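**Stomstead measuring notes**, 24 Feb 2024

These are my notes for the orange liquid exercise, written so Ataahua Wihongi can repeat it in July.

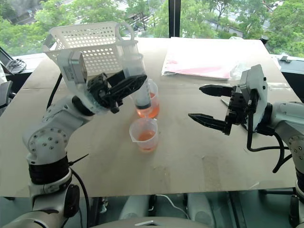
Please read the volume at eye level, and write it before you touch the next cup. A shallow amount, like in the two clear cups under the syringe, is easy to misread. The basket stays at the back of the table.

- `cup`: rear or front
- `ml`: number only, no unit

The file has 78 rows, and 8 of them have no value for `ml`.
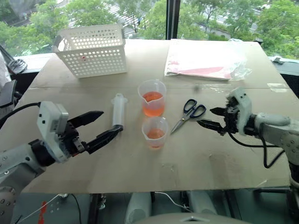
I left these rows in the file. Please do not fill them with zero.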